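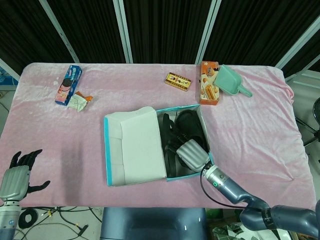

Packing stations that share work with a robot should be set up for the person first. Since February, staff at the Jaltham returns room have worked beside a two-armed unit, and the tips on this page come from their notes. Footwear is the usual starting task. With a pair of sandals nested in an open shoebox, the lid folded out flat to the left and the right hand down among the straps, the box must stay put while the fingers close. A soft cloth over the table helps with this, provided it is smoothed at the start of each shift.

Preparing the table
Keep snack boxes and other small goods toward the back until they are called for. Throw out crumpled wrappers at each change of task. Scoops and similar hand tools belong on the same side every time, so that whoever takes over can find them.

Cables
Walk the floor before switching on. Coil spare lengths and move them clear of the place where people stand. Stock does not belong on the floor under the arms.

Working beside the arms
Wait until both hands have stopped before reaching over the table. Remove lanyards and tie back long hair. Straighten a lid or a strap only after pressing pause – the unit will resume from the same step.

What changes for staff
The Owusu line now handles up to 100 boxes in a shift, and the packer's day has moved from folding and closing to checking and sorting. Some staff have found the checking more tiring than the packing. Supervisors should rotate people every 46 minutes and allow three short breaks away from the station. Job titles and pay grades remain as they were.

Questions about rotation may be directed to Selorm Ayaaba at the Trumitz desk. Worn table cloths are replaced from the Nukgate store, on the usual form.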